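Fellard Golf Club to Rebuild Closing Holes and Practice Ground

The Board of Fellard Golf Club has approved a program of works covering the final three holes of the course, the practice ground and the path network between the clubhouse and the first tee. Work will begin in January and the course will remain open to members and visitors throughout.

The decision follows an assessment of the course by Kelis, the golf design practice engaged by the club last winter. Its report found that the sixteenth and seventeenth greens no longer drain at an acceptable rate after heavy rain, and that the bunkers guarding the eighteenth have lost much of their original shape. Members were invited to respond to the draft plan, and 300 written submissions were received. A majority supported the proposal to rebuild both greens in a single stage, with temporary greens in play until the new surfaces are ready.

Under the approved design, the sixteenth green will be moved closer to the creek and the fairway widened on the left side. The seventeenth, a par three, will gain a forward tee to make the carry over the water more manageable for shorter hitters. On the eighteenth, 2 bunkers will be filled and the remaining hazards reshaped with lower faces. The overall par of the course will not change.

Earthworks have been awarded to Rirnex, which will also install new irrigation lines along the three holes. Machinery will enter the property by the service gate on the northern boundary, and heavy vehicles will not use the main car park. Members are asked to observe all signs and to keep carts to the marked routes while the contractor is on site.

"The closing stretch has always been the part of the course that visitors remember, and it deserves greens of the same standard as the rest of the property," said Florante Castillo, General Manager of the club. "We thank members for the care they took in reading the plans. Several of their suggestions — the forward tee on the seventeenth among them — were adopted in the final design."

The practice ground will be levelled and returfed in the same period. It will close for part of the program, and the short-game area beside the tenth tee will be available in its place. Lessons with the club's professional staff will continue there by appointment.

Timber for the new steps and path edging has been selected and will be laid in sections, starting behind the first tee and finishing at the halfway house. The old edging will be lifted as each section is reached.
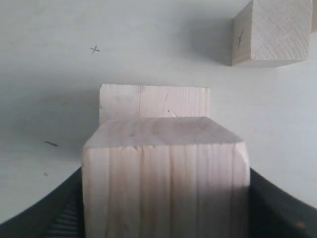 Arrangements for Competitions

The Moon Shield will be played over fifteen holes while the temporary greens are in use, and the Match Committee will publish revised handicap allowances before entries open. The winter foursomes will proceed on the usual format, with the draw posted in the clubhouse and on the members' page.

Visitor green fees will be reduced for the duration of the works. Visiting groups holding confirmed bookings will be contacted by the office and may transfer to a later date without charge.

Tee times remain available from 7 a.m. The start sheet will be reviewed each month as the works advance, and any change will be notified to members by email. Copies of the approved plans may be inspected at the club office during business hours.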